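Imdale Holiday Lets: listing and amenities dataset

Data card and README, version 3
Last revised Jan 30, 2019

Overview

This repository holds a cleaned table of self-catering holiday properties in and near Imdale, together with the text of their listings and a coded list of amenities for each. It was put together for work on search and filtering, where the main difficulty is that owners describe the same thing in many different ways. "Sleeps six", "3 beds plus sofa bed" and "room for the whole family" may all refer to the same sleeping arrangement, and a guest who filters by number of beds will see only some of them.

The table contains 3454 listings. Each listing describes one property that can be booked as a unit. Single rooms in guest houses, camping pitches and hostel beds are left out.

Contents of the repository

listings.csv — one row per property, UTF-8, comma separated
amenities.csv — one row per property and amenity code
codes.csv — the 72 amenity codes with a short definition of each
rates.csv — nightly rates by season band
changes.txt — corrections made between versions
scripts/ — the cleaning and checking scripts

The files join on property_id. This is a number assigned by us and has no link to any reference used by the letting agents. It stays the same between versions. If a property is withdrawn, its number is retired and not used again.

Where the listings come from

Listings were supplied by two letting agents, Bakora and Osman, under a written agreement that covers research and teaching. Both sent an export of their booking system. The Bakora export had separate fields for most amenities. The Osman export had one long text field, and amenities had to be read out of it by hand.

Where a property was let through both agents, the two records were merged. Matching was done on postcode and number of bedrooms, then checked by a person. When the two records disagreed, the Bakora value was kept for structured fields and both texts were kept in full. The column source takes the values B, O and BO.

Fields in listings.csv

property_id: integer, unique.
source: B, O or BO.
kind: house, cottage, flat, chalet, barn or other.
bedrooms: integer. A studio is recorded as 0.
sleeps_stated: the number of guests given in the listing.
sleeps_beds: the number of guests who can sleep in a fixed bed, worked out from the bed list. Empty if there is no bed list.
living_areas: integer. See the notes on coding.
heating: main form of heating, as a code.
stove: yes, no or unknown. Covers wood burners and multi-fuel stoves, but not open fires.
min_nights: shortest stay accepted outside school holidays.
changeover: fixed or flexible.
text: listing text with contact details removed.
text_length: number of characters in text, counted after removal.

Empty cells mean that the listing gave no information. They should not be read as "no". This matters most for dishwasher, cot and parking, which owners tend to mention only when they have them.

Notes on coding

Amenities were coded by Yiran Deng and Jolene Kereama. Both coded the same 900 listings separately, compared results, and rewrote the definitions that had caused trouble. The rest were then divided between them. The definitions in codes.csv are the rewritten ones, and the first 900 were gone over again so that they follow the same rules.

The codes that caused most disagreement are set out below.

1. Living areas. A room counts as a living area if it has seating for at least three people and is not mainly a kitchen or bedroom. An open-plan kitchen and lounge counts as one. A conservatory counts if the listing says it is furnished and usable all year. A landing with a chair does not count.

2. Sofa and sofa bed. These are separate codes, SOFA and SBED. SBED is given only when the text or bed list says that the sofa opens into a bed. A listing that says guests "can sleep on the sofa" gets SOFA alone. Upholstery, style and age are not coded, though they are often mentioned in the text.

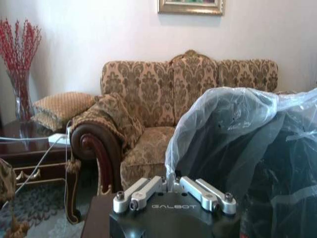 3. Sea view. Coded only when the view is from inside the property. Views from the garden, the lane or "a short stroll away" get the code NEAR.

4. Pets. PETY means pets are accepted without asking. PETA means by arrangement. A limit on number or size does not change the code and is not recorded anywhere else.

5. Hot tub. Shared tubs are coded HTSH. Private tubs are coded HTPR. Where the text does not say, HTSH is used if the property is on a site with other lets, and HTPR if it stands alone.

6. Step-free access. Coded only where the listing states that there is no step at the entrance and that a bedroom and bathroom are on the same level. Fourteen of the definitions in codes.csv refer to access, and they should be read together before any of them is used in a filter.

Rates

Rates are in pounds per night for the whole property, before extras. Bakora quotes by the week, so its rates were divided by seven. Short breaks usually cost more per night than this figure suggests. Cleaning charges are not included in either source, and neither agent was able to supply them in a form we could use.

Season bands are low, middle, high and peak. The agents draw the lines in different places: September is middle season for Bakora and high season for Osman. The bands have been left as supplied. Anyone comparing prices between agents should work from the start and end dates in rates.csv and ignore the band names.

Cleaning steps

Duplicate listings were removed first, then properties outside the area, then listings with fewer than three sentences of text. Telephone numbers, email addresses, web addresses and owners' names were replaced with a marker in square brackets. House names were kept in version 1 and have been removed from version 2 onwards, as many of them can be used to find the exact address.

Spelling and punctuation in the text field have not been corrected. Some listings were written wholly in capitals and remain so.

Running the checks

The scripts need Python 3.6 or later and no extra packages. Run scripts/check.py from the top folder. It confirms that every property_id in the smaller files is present in listings.csv, that every amenity code is defined, and that no rate is zero or negative. It prints one line for each fault and a total at the end. On version 3 it should report no faults.

scripts/sleeps.py rebuilds the sleeps_beds column from the bed lists. It takes a bunk bed as two places and a double as two, and ignores cots and anything coded SBED. To include sofa beds, set the option at the top of the file.

Known problems

The number stated in sleeps_stated is often higher than sleeps_beds. In most cases the gap is made up by sofa beds, but in others we could not find where the extra guests were meant to sleep. These rows have been left alone.

Chalets are over-represented in the Osman records, as the agent manages the whole of the Prasov holiday park. The chalets there share much of their listing text, with only the bedroom count and plot position changed. For any work on language, we suggest keeping one listing per layout. The column park_layout in amenities.csv is meant for this purpose and will move to listings.csv in the next version.

Heating is unknown for a large share of flats. Stove is more reliable, because owners who have one nearly always say so.

The listings reflect what owners and agents chose to write. No property was inspected, and the data should not be used to judge whether a let meets any legal or safety standard.

Changes in version 3

Hot tub code split into HTSH and HTPR (Yufang Hou).
Living area rule changed to leave out unheated conservatories.
Merged records now carry both texts, divided by a blank line.
Season dates added to rates.csv (Shinji Kinoshita).
Fixed a fault that read "no dogs" as PETY when followed by a comma.

Use and contact

The data may be used for research and teaching. It may not be used to contact owners, to rebuild addresses or to run a booking service. Copies passed to others should include this file and codes.csv.

Corrections are welcome through the issue tracker. Please give the property_id, the column and the value you believe to be right. Questions about the agreement with the agents should go to Heloísa Bezerra, who holds the signed copies. Owners who want a listing taken out should ask their agent, and the row will be removed in the next version.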